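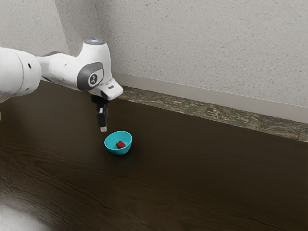 Hi Marianna, thanks so much for your patience on this one, and for sending the full log from the Clonevport screening room. I've now sat through the whole trailer for *Drerance* twice (no hardship, I'm a sucker for a haunted lighthouse!) and I can confirm what you're seeing: the sound slips behind the picture after the title card and never quite catches up.

**What I tried**

- Played the trailer from the Plader server: out of sync by 34 frames at the end.
- Copied it to a local drive and played it again: same 34 frames.
- Played the older teaser from the same folder: perfectly fine.

So my money is on the file itself. The teaser was exported by Berisha at 24 fps, and the new trailer has a 23.976 audio track sitting under a 24 fps picture — an easy thing to miss when everybody is rushing to get a horror movie ready for September.

**Next steps**

I've asked Berisha for a fresh export and they've promised me version 2 by 4 p.m. Please don't delete the old one yet, as I'd like to compare the two. If your preview audience does arrive before it lands, run the teaser in its place and I'll keep my phone next to me all evening.

Status: waiting on vendor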